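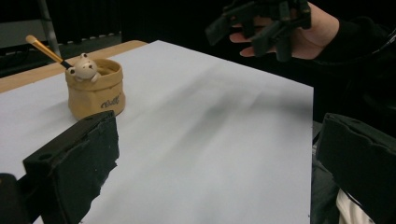 Según Radu Preda, guardar los pinceles de pie en un bote es una costumbre de aficionado, y quien la defiende confunde el orden con el adorno. No comparto esa opinión, aunque admito una parte: un pincel mojado no debe ir al bote. El agua baja por la virola, ablanda la cola y acaba levantando el esmalte del mango. Primero se seca en horizontal, sobre un trapo, y después se coloca con las cerdas hacia arriba.

Otra cosa es meterlo con el mango hacia arriba. Las cerdas cargan entonces con el peso y se doblan contra el fondo; en un sintético fino la deformación suele ser permanente. Para mí este error pesa más que la elección del recipiente.

En cuanto al bote, da igual que imite una bolsa de papel o que lleve un animalito asomado al borde. Lo que cuenta es la base. Yo usé durante años un tarro Bimton de unos 358 gramos y nunca volcó – el estuche Cuesta, más caro, se quedó en un cajón.

La mesa merece el mismo criterio. Un pliego grande de papel blanco protege la madera y permite probar la carga del pincel antes de ir a la obra. Lo cambio los domingos, esté manchado o no.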